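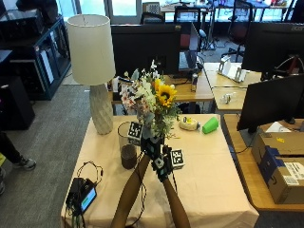

Reading time: 2 min

The Vesen cell is a tabletop hand-tracking station at the Stornarard workshop, used to record two-handed work for robot training. It was set up in August by Hazem Belkadi and Sanaa Tawfik. One table, one fixed camera, one pair of gloves. The gloves are black sensor gloves with small square markers on them, and thin cables run back along the forearms. Flower arranging is among the harder tasks on the list – stems have to be gripped without the fingers closing fully, and leaves get in front of the markers. Cubes printed with black patterns stay on the tabletop as reference points.

Setup

Table first, then camera, then gloves. The cloth is pulled flat and clipped underneath. Cubes go down before any props, and the camera is locked off once both cubes read cleanly from the operator's seat. Cubes must not be moved between takes. If one is knocked, the session is stopped and the table calibrated again from the start.

Glove calibration is done per person, not per day. Open hand, fist, pinch with each finger, 50 frames per pose. Early notes by Jozef Martens give a longer routine with wrist circles, dropped later as it made little diference to the fit.

Upkeep

Markers are the weak part. They lift at the corners, mostly over the knuckles, and a lifted marker gives a tilted hand in the recording. Checked at the start of each shift and replaced as a full set. Old adhesive comes off with alcohol on a swab, never poured. Gloves are aired overnight, palms up.

Cables are next. The usual fault is a break close to the wrist, seen as one finger freezing while the others track fine. Reda Lahlou rerouted the leads with slack at the elbow after 13 failures of this kind. The spare pair is kept charged and labled, left and right.

Faults

Drift – recalibrate the gloves, then the table. Dropouts on one hand only – swap the cable before opening the glove. Both hands lost at once is nearly always the receiver, restart it and wait for the screen.

Records

The log is kept by Iman Hajji and stood at 2546 takes at the last count. Takes with a moved cube are marked and left out of training, but not deleted.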